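Room check, wedding suite — second floor, street side
Form 686, June copy. Tick OK / FIX / N/A, comments right next to the line please, not on the back.

BEFORE YOU START
Door wedge in. OK
Hands washed, no hand cream (grease marks on the red set, see last month). OK
Checked at 9 am, light good.

1. BED AND FRAME
1.1 Frame stable, no wobble when pushed from the foot end. OK
1.2 Bolts finger tight. FIX — one by the window side turns by hand. Needs the small Allen key, which is not in the box again.
1.3 Slats seated. OK
1.4 No sharp edges on metal parts at shin height. OK but the end cap is scratched, run a thumb over it before every booking.
1.5 Mattress label in place and readable. OK
1.6 Mattress corners, seams, underside checked with flashlight for bugs. OK, nothing. Did the headboard side too.

2. BEDDING
2.1 Red set on, not the cream. OK
2.2 Printing not cracked or peeling. OK mostly. Washed at 60 once by mistake, do NOT do that again. Cool wash, inside out.
2.3 Color transfer test, damp white cloth, rub ten seconds. FIX — still a touch of pink. One more rinse before anybody in white sits on it.
2.4 Bedspread clear of the floor both sides. FIX, window side hangs too low, trip risk. Pull it over toward the wall and tuck.
2.5 Bolster at the head, pulled straight. OK
2.6 Bolster zipper closed and turned to the back. OK
2.7 Spare pillow covers in closet. Only one. Satis order is late.
2.8 No pins left in anything. OK. Went over it twice with the flat of the hand. Somebody pinned the ribbons last time and we found one the hard way.

3. CLOTHES AND SMALL LINEN
3.1 Folded pieces squared, waistband to the top, nothing rolled. OK
3.2 Elastic checked, no loose threads or broken stitches. OK
3.3 Everything bone dry before it goes on the bed or in a drawer. OK, checked seams and waistbands by hand.
3.4 Darks kept off the white printing till they've had their own wash. FIX. Put a towel under, or use the chair.
3.5 Patterned fabrics folded or in the hamper. FIX. See note at bottom.
3.6 Size tags facing in. N/A
3.7 Drawer runs smooth and doesn't pull right out. OK. Wax on the runners still good.

4. WINDOW
4.1 Opens and shuts, catch holds. OK
4.2 Restrictor limits gap. OK
4.3 Glass, no cracks. OK
4.4 Bedding not pushed up againts the glass. OK
4.5 Cord tied up high, out of reach of kids. FIX — cleat is loose, two screws from the Wiltumix drawer, the short ones.

5. ELECTRICAL AND HEAT
5.1 Lamps, cords not under the bedding or the rug. OK
5.2 Outlet covers tight, no scorch marks. OK
5.3 Iron unplugged, cold, cord wrapped, back on the shelf. OK. Please let it cool 18 minutes, that is what the shelf card says and the shelf liner is not cheap.
5.4 Candles. None allowed in here, including the pretty ones. Battery only. OK
5.5 Eleo heater, grille dusted. FIX. Lint. Quick vacuum.
5.6 Smoke alarm tested. OK, loud.

6. FLOOR AND WAY OUT
6.1 Clear path bed to door. OK
6.2 Rug corners flat. FIX, tape on the door corner has given up.
6.3 Exit card on back of door. OK
6.4 Luggage rack locks open. OK

Rooms to hold till fixed: none. All of the above can be done same day. Bolt and cord first, then the hang on the bedspread, rest whenever.

Left to bring up: Allen key, short screws, rug tape, vacuum with the narrow nozzle, dry towel.
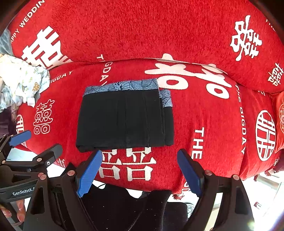

TILLMAN GUEST HOUSE / Rooms and Linen

Notes on the bed, go with 3.1 to 3.5
Black piece with the blue-gray patterned waistband: fold is good, nice and square, edge lined up. Fold the rest like this. Faint creases down the front, fine, no re-press needed. But it's straight on the red — that's the 3.4, towel please.
Light blue and white fabric with the little cartoon bear print is in a heap against the pillow. That's the 3.5. Shake out, fold, move off the bed.
Gold pattern cushion, red one: spot clean only, do not put in the machine. Check its seam same time as the bolster zipper.
Re-check after laundry comes up. Intial next to each FIX when done.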